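Unit 6 Handout: Bimanual Tabletop Tasks in Simulation
Robot Manipulation Lab, second half of term
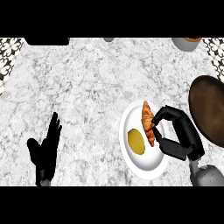 Unit 5 ended with single-object reaching on a bare surface. Unit 6 adds a second arm, a cluttered table and food items of irregular shape. The code base is the same one you cloned in the first week. Pull the current branch before lab; the old hand model has wrong joint limits on the thumb and will not load with the new scene files.

6.1 Task definition

Each team trains one policy on the plate task. The target is the croissant. The policy must grasp it, lift it clear of the plate rim and hold it until the episode ends. Both arms are in the action vector at all times, including the arm that does no work. Teams that zero out the idle arm in code will be asked to put it back.

An episode runs for 500 control steps. A trial counts as a success if, at the final step, the croissant is above the rim height given in the config file and no other item on the plate has left the plate.

The Mavau scene set contains the table, the plate and the surrounding objects. Table texture, floor pattern and the position of the clutter change with the random seed. Object meshes do not change between seeds.

6.2 Grasp selection

Use a pinch grasp between the thumb and one opposing finger at the middle of the croissant. Three things to check before you start collecting:

Contact location. The croissant is widest at the middle and tapers toward both tips. A pinch near a tip produces a large moment about the contact line, and the object rotates as soon as it leaves the basin. Keep the contact midpoint within the central third of the length.

Approach direction. In the right-hand case the digits come in over the right side of the plate. Part of the rim is then hidden from the overhead camera. Do not use rim visibility as a feature for plate pose. Estimate the pose once at reset and hold it.

Neighboring item. The flat yellow piece shares the basin with the croissant, with only a narrow gap between them. A finger that reaches too far past the croissant can push it. Limit finger travel on the far side and look at the contact log, where any touch on the yellow piece is written with its own tag.

6.3 Idle arm

The left hand stays over the table, open and away from the plate. Small drift is allowed. In the baseline policy, drift grows late in the episode because the demonstrations rarely show the left arm correcting itself. A position penalty on the left wrist fixes most of this. Start with a weight of 2 and tune from there. Large weights slow the right arm as well, through the shared trunk of the network. Report the weight you used.

6.4 Data

The shared demonstration set has 2,942 episodes. It is on the course drive under Sodwood, split by seed. Each file stores joint positions, joint velocities, commanded actions and the overhead image. Wrist images were dropped to keep the files small.

Do not train on the held-out seeds. The grading script loads 40 of them and runs one trial on each. Your score is the number of successes, with no partial credit for a lift that is later dropped.

Left-right mirroring of the images is permitted if the action vector is mirrored with it. Swap the two arms first, then flip the signs listed in the joint table. Doing only one of these gives a policy that trains without error messages and fails every trial.

6.5 Known problems

The physics step is too coarse for thin contacts. Fingertips may sink slightly into the crust mesh at high closing force. Lower the force before you change the step size.

On the Nondard machines the renderer needs to be started before the policy server. If the overhead image comes back all black, restart both in that order.

Shadows are computed for the plate but not for the hands. Expect this when comparing with renders from the Appiah viewer, which computes both.

6.6 To hand in

One checkpoint, the config file, the contact log for the graded run and two pages of text. The text should state the grasp width at first contact, the left wrist weight and the most frequent failure type, with the seed number for one failed trial. Uploads close at 6 p.m. on the last lab day in April.

Reading for Unit 7: course notes, section on handing objects from one hand to the other.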